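Voyle Herbal Soap and Salve Project: progress report to the Cliviveo small makers fund
27 September 2022
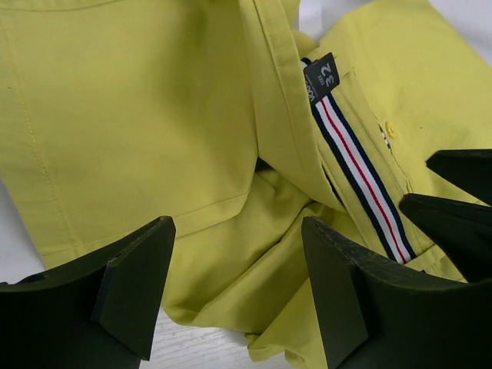

What we've been making

Hi all! It's been a busy stretch out at Clornley, so I'll try to keep this in some kind of order. The calendula finally came in (late, after a slow spring) and I've got 12 jars of it steeping in sunflower oil on the shelf over the sink. Those will be strained in batches as I need them for the salve.

The soap side is ahead of schedule. I cut the last of the plantain leaf and oatmeal bars two weeks ago and they're curing on the racks now. The rosemary bars are ready to wrap. I did lose one whole batch of the peppermint, which seized up in the pot before I could pour it - I think my oils were too warm, so I'm going to run it again cooler before I blame the peppermint.

The money

You gave us $3000 and most of it is spent. The big pieces were the stick blender, the curing racks, and the lye and base oils bought in bulk. The new molds came in cheaper than I'd budgeted, so I put the difference toward tins. Receipts are in the folder I mailed.

Selling

Priltside market has been good to us! We've done 11 Saturdays' worth of tables... okay, 11 market days, whatever the weather, and the salve sells out first nearly every time. People keep asking for a bigger tin. The new label has the old comfrey drawing on it from an 1888 garden book I found at a yard sale, and I'm very happy with how it printed.

Still to do

Redo the peppermint. Get the ingredient lists onto the lip balm labels (the print is tiny and I'm still fighting with it). Dig comfrey root once the tops die back, and price out a bigger tin.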